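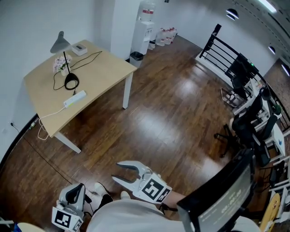
*Collection of a Jodar demonstration with two hand-held grippers, seen from the operator's head-level camera.*

**Jodar** is a method for training robot arms to handle objects from demonstrations recorded without a robot. A person carries out a task while holding a gripper in each hand, and the recorded hand paths, finger openings and camera views are used to train a control policy. The policy is then run on a fixed two-arm robot fitted with fingers of the same shape. The method belongs to the wider family of imitation learning techniques.

## Background

Robot demonstrations are commonly gathered by teleoperation, in which an operator drives the arms from a distance through a second set of controls. Teleoperation yields data that match the robot exactly, but it is slow and ties each session to the place where the robot is installed. Hand-held devices remove this limit. Their main drawback is that the motion of the device has to be estimated, and small errors in that estimate carry over into the trained policy.

Jodar was developed to reduce this error in furnished rooms, where plain walls and shiny floors give a camera little stable texture to follow.

## Equipment

Each gripper has a pair of curved fingers and carries a square black-and-white fiducial marker on its body. The operator opens and closes the fingers with a trigger. A head-level camera provides a wide view of the work area and of the markers.

Finger opening is read from an encoder in the grip. Data from the two grippers and the head camera are written to a single clock, and any session in which the streams drift apart by more than one video frame is rejected.

## Method

### Pose estimation

The position of each gripper is computed in two steps. The first tracks the head camera against fixed features of the room. The second locates each marker relative to the camera. The two results are combined in a sliding-window optimizer called Thampi, which also uses inertial readings from the grippers to cover short periods when a marker is turned away or blocked by the operator's arm.

If a marker stays out of view for more than two seconds, the affected segment is dropped. Segments on either side of the gap are kept as separate demonstrations only if each contains a complete grasp or a complete release.

### Action format

Actions are stored as changes in gripper pose relative to the current pose. No room coordinates are passed to the policy. For two-handed tasks, the pose of the left gripper relative to the right is added as an extra input. Removing this input made the two arms close at different times on shared objects.

### Policy training

The policy is a diffusion model that predicts a short sequence of future actions from recent images and gripper states. Only the first part of each predicted sequence is carried out before a new prediction is made. The operator's hands and sleeves are masked in the head camera images during training, and the robot's arms are masked in the same way at run time.

## Evaluation

The main study used 1,261 demonstrations gathered in 28 rooms, including offices, break areas and homes. Tasks were limited to tabletop work: moving small items, uncoiling and routing cables, plugging and unplugging connectors, and setting bottles upright.

Policies were tested in 56 trials per task on the Beltex two-arm platform, in rooms left out of the training set. Performance was highest on moving items and on setting bottles upright. Cable routing was less reliable, and most failures came from the first grasp, when the fingers closed above a cable lying flat on the surface.

A second comparison held the number of demonstrations fixed and varied the number of rooms. Policies trained on many rooms with few demonstrations in each did better in unseen rooms than policies trained on a few rooms with many demonstrations. The effect was weakest for connector tasks, in which the wide camera view contributed little.

## Limitations

The method records no contact force. Tasks that depend on pressing with a set force, such as seating a tight plug, are learned only through motion and tend to fail when the part resists. Reach is a further problem: a standing person can lean or step around a table, while a fixed robot can't. Demonstrations containing poses outside the robot's workspace are removed by a kinematic filter before training.

Glossy floors and bright ceiling lights can produce reflections that the room tracker treats as fixed features. Later versions lower the weight of features below table height.

## Related methods

Gresier, a related system, uses the same style of gripper but mounts a camera on each wrist and has no head camera. It tolerates blocked markers better and gives a narrower view of the work area.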